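September 2023

**Notebook - natural dye bench, madder run**

Good stretch this time! The madder finally gave me a red I'd call red, after all those bricks and salmons. Writing it down while the pots are still on the drip tray and I can read my own tags.

Yarn is the Horrocks two-ply, undyed, the same cone as the weld tests. Wound 29 mini skeins with figure-eight ties, four ties each, loose. (The tight ties last time left white bands and I am still finding them.) Scoured everything with soda ash and a little neutral soap, held hot for an hour, cooled overnight in the pot. The scour water came out the color of weak tea, so there was plenty of spinning oil in there.

Mordant: alum at 15 percent weight of fiber with a bit of cream of tartar, except for the last six skeins, which got alum only. I want to see whether the tartar is pushing the madder toward orange. My hunch is yes. The alum-only skeins look bluer to me even now, under the bad lamp, but I said the same thing in spring and was wrong by daylight.

Dye: Wostum root, ground, from the big paper sack. I did the double rinse first - two short soaks in cool water, poured off and saved in a jar - to get some of the yellow and brown out before the real extraction. Then chalk into the bath, since our tap water is so soft. Wow, the chalk. The bath went from rusty to something like beet juice inside a minute. I should have been doing this all year.

Heat log, main pot:

- started cold, yarn in from the beginning
- up slowly, nearly 71 minutes to reach temperature
- held at 65 C, never above 70 (I pulled it off the ring twice to keep it there)
- left in the bath overnight, lid on

The slow climb matters more than I used to think. The Badex ring wants to race, and its dial is useless below the halfway mark, so I put the steel trivet between ring and pot and that calmed it right down. Somebody please label the trivet so it stops wandering off to the print table.

Bench storage: tags, ties and sample cards are going into small drawers, one kind per drawer, so we can quit digging through the cookie tin.

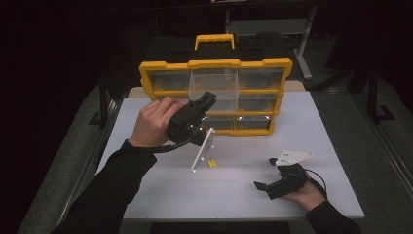
*Parts organizer on the white table, one clear drawer pulled out.*

Results, in daylight by the north window, skeins rinsed and dried flat:

| Skeins | Bath | Color |
|---|---|---|
| first set | madder 100%, chalk | deep warm red, very even |
| second set | madder 50%, chalk | softer, a bit coral |
| third set | exhaust bath | peach, lovely |
| alum only | madder 100%, chalk | cooler red, slightly patchy |

So the tartar question is half answered. The alum-only ones are cooler, yes, but the patchiness bothers me and I'm not sure it's the mordant. They were on top of the pile in the mordant pot and may have poked out. Repeat with a proper weight on them before anyone quotes me.

The exhaust bath is the happy surprise. I nearly poured it out! Peach on this wool has a glow that the full-strength reds don't have, and it would sit beautifully next to the pale weld. I've kept what's left in the lidded bucket under the sink, marked, and I want to try silk in it before it goes off.

Iron dips: dunked one skein from each madder strength in the weak iron bath, about as long as it takes to say it. The full red went to a dark plum brown, quite handsome. The coral went to mud. Don't bother with the coral again.

Wash test on two short lengths, warm water and plain soap, plaited with white: faint pink in the rinse, no stain on the white that I can find. Light test strips are taped up behind card in the window. I'll uncover the first section in October and compare with the piece in the folder.

Shopping and loose ends: more chalk, pH strips (down to 9), new rubber gloves in a size that fits somebody other than me. The Brekbridge guild asked for sample cards for their open day and I'd love to send them the whole madder run, peach included. Recipe number for the full red is 1421 in the card file; the exhaust doesn't have one yet.

Next pot: same root, same chalk, silk and wool together, and the yarn weighted down this time.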